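Ticket 2842
Subject: Left gripper drops tracking and closes late, pair 6
Status: Open, waiting on part
Product: Skaltik hand-held gripper pair
Site: Pennington, upstairs floor
Opened: 3 September 2025

Hello again, and thank you for picking up the phone so patiently this morning. I promised to write everything down properly, so please bear with me, because it has been a bit of a saga and I would rather give you too much than too little.

We run the grippers in pairs, and pair 6 has been our steady old workhorse ever since we set it up in July. What we are seeing now is that the left gripper loses its pose for a moment whenever the wrist rolls outward, and when it comes back, the jaw reading lags behind the fingers. You squeeze, the fingers close, and the log still says open. Then it catches up all at once with a jump. The right gripper on the same pair is perfectly well behaved, bless it.

Now for what I have tried so far.

First I wiped the marker faces with a dry cloth and looked them over for scratches or lifting corners. No change, though they certainly look nicer.

Next I swapped the left and right cables at the hub end. I was quite hopeful about this one, but the fault stayed with the left gripper and did not follow the port. I put the cables back as they were and labeled them this time — I should have done that in July.

Then I ran the finger zero routine from the Lisen utility, fully closed and fully open, 2 times over. The closed value came back the same both times. The open value did not, and on the second pass the utility stopped with code 881, which I could not find in the setup guide. I may well have an old copy.

After that I went through our usual tissue pickup on the wooden table. It is a nice gentle test because a crumpled tissue needs hardly any force, so if the jaw reading is late you notice it right away in the log.
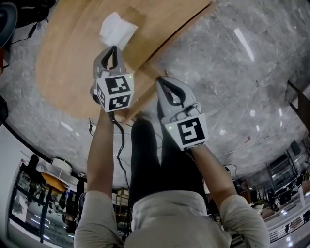
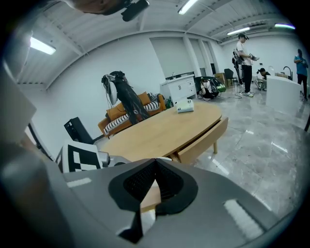 Reply from Brokano support:
Thanks for such a thorough write-up, it saves us a good deal of guessing. Code 881 means the jaw sensor gave an open value outside the range stored at setup. Since the fault stayed put when you swapped the cables at the hub, the port is fine, but the short cable inside the housing is still a suspect. Could you please do the following with the gripper powered down: take off the rear cover, unseat the jaw sensor connector, check for a bent pin, and press it home until it clicks. Power up, leave it alone until the light has settled, and run the zero routine once only. Running it again straight after an 881 can store a bad value. Let us know the open reading and whether the pose still drops when you roll the wrist.

My follow-up, same afternoon:
Well, that was good advice! The pins all looked straight to me, but the connector was sitting a little proud on one side, and it did click when I pressed it. The zero routine then finished with no code and the open reading matched the one on our setup sheet. The jaw now follows the fingers nicely, with no lag that I can find in the log.

The pose drop is better but not gone. I still get a short gap if I roll the wrist outward and pull the cable taut in the same movement, and if I leave a generous loop of slack I can't make it happen at all. So I suspect the outer cable is tired where it enters the housing. I have moved pair 6 to light duty and would love a replacement cable for the left side, plus a new strain relief if you sell them separately.

One small question while I have you: does the stored range need clearing after an 881, or did the clean zero run overwrite it? I have left it alone until I hear from you.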